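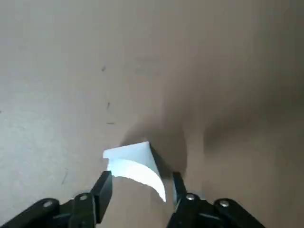
Wednesday, evening

I came to the cell at 8 this morning and the gripper was already waiting for me in the worst way, with the fault lamp on. The night run stopped after 96 cycles. It should make 200 before anybody has to touch it. So the whole day went to the fingers and I did not open my mail until lunch.

First I cleaned the pads. They are black and the dust on them is hard to see, but when I pulled a strip of tape over them it came off gray. The manual from Brerier says to use a dry cloth only. I used a little alcohol, as I always do, and waited until it was gone.

Then the screws. I checked the silver ones on both fingers, at the pads and on the outer links. The one at the base of the right pad moved under the key, perhaps an eighth of a turn. It is a small thing, but with a loose pad the two faces do not meet flat, and a thin part can turn in the grip when the arm goes up. I wrote it in the cell book and put a drop of the blue glue on the thread. In March I wrote almost the same sentence about the left finger. I must learn to look at both on the same day.

After this I did the opening again from zero. Close fully, set zero, open, close on the gauge, read. The value had gone away from what I set in January, nearly half a millimeter. I corrected it and saved under a new name, because the last time I wrote over the old file and was sorry for a week.

For the test I took the small white piece, the bent one with the pointed tip. I like it for tests because it is difficult. It has a long curve on one side and becomes narrow at the bottom, and it is the narrow end that must come between the pads. If the camera on the wrist gives a wrong position, I know it immediately. The light was strong again on the white and there was a wide soft shadow on the right side of the tan surface. I think the shadow makes the edge search slower. I lowered the exposure from 2000 to a smaller value in the Naleo settings, and the tip became clearer to my eye. I am not sure yet that the software agrees with me.

The surface has some small dark marks on the left. I rubbed one with my thumb and it stayed. For now I have put a mask over that region in the program, but a mask is a lazy solution and I would like a clean sheet. I asked Pluranau for one and they answered that the order must go through Panganiban, who answer slowly.

Before going home I looked at the cable at the wrist. The outer cover is a little shiny where it rubs against the bracket - not broken. I moved the clip two centimeters back and turned the wrist by hand to both ends. It did not pull.

The night run is started. I stayed for the first ten minutes with my coat on, which is foolish, and then I went for the bus.

For tomorrow: read the counter, check the right pad screw, ask again about the sheet, buy alcohol.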